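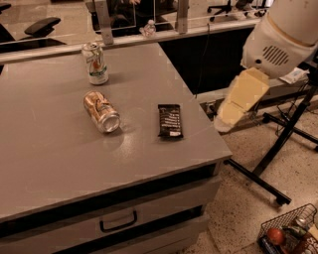
How to clear a desk of snack debris in one pass

Most advice on tidying a desk assumes you have a free Saturday and a label maker. This page is for people with 20 minutes, one trash bag and a layer of lunch that has been settling since January. I have worked at the same desk in the Skellport office for six years and have cleaned it properly more times than my coworkers would guess.

You will need a trash bag, a second bag or box for recycling, a damp cloth, a dry cloth, and somewhere to put the food you intend to keep. A drawer is fine. We'll get to the drawer.

Step 1. Sort before you throw

Everything edible or drinkable on a desk belongs to one of two groups: sealed and opened. Pick each thing up and check. Don't go by looks. A can standing upright with its tab facing the ceiling may be full, or it may be the one you finished on Friday and set down with great care. Lift it. A full can has weight and an empty one doesn't, and that's the whole test.

Cans on their sides get picked up first, before you touch anything else. They roll, and they wait until you have a cloth in one hand and a keyboard in the other. Pick them up level and keep the opening, if there is one, pointed at the ceiling all the way to the sink.

Step 2. Deal with the dented ones

A small, shallow dent in the side of a sealed can is usually only ugly. A sharp crease, a dent on the rim or seam, a bulge at either end, or any sign of leaking means it goes out. I once kept a creased can of ginger ale for months on the theory that it was still good. It let go overnight, all over a folder marked 2,742 that I have since had to reprint.

Empties can be pretty crumpled and still be recyclable. Check your local rules on crushing, as some sorting plants prefer cans left more or less can-shaped. Rinse them first. A quick swirl of water will do, and you can skip the soap.

Step 3. Bars, packets and other flat things

Snack bars are the great survivors of desk life. They lie flat, they slide under paper, and the dark wrappers vanish against anything dark. Turn each one over and find the date. If the wrapper is whole and the date is still ahead of you, keep it. If a bar is a little past its best-by date, it's your call – I have eaten worse at meetings. If the wrapper is torn at a corner, throw it out and don't think too hard about who got there first.

Chocolate-coated bars don't belong near a window or on top of a computer. Rin Nomura, two desks down, stores hers on the radiator and calls the result fondue.

Step 4. Wipe the top

Gray laminate is a forgiving color and hides nearly everything except rings. Use the damp cloth first, back edge to front, so the crumbs come toward you and can be caught in your hand. For sticky rings, leave the damp cloth on the spot for a minute or 2 and try again. Go easy on the water near the edges, where it can work its way under the laminate and lift it. Finish with the dry cloth.

Then do the drawer handles. They are the dirtiest part of any desk.

Step 5. The drawer

Pick one drawer for food and stick to it. The top one is best, as you will see what's in it whether you want to or not. Bars go at the front, standing on edge if the drawer is deep enough. Cans go in at the back and on end, wedged by something that won't mind (mine is a box of envelopes). A can lying loose in a drawer will hit the front panel every time you open it.

Don't put food in the bottom drawer. Miklós Vörös did that before he moved to the fourth floor, and we are still making discoveries.

Take the trash bag out the same day. Tied shut under the desk doesn't count.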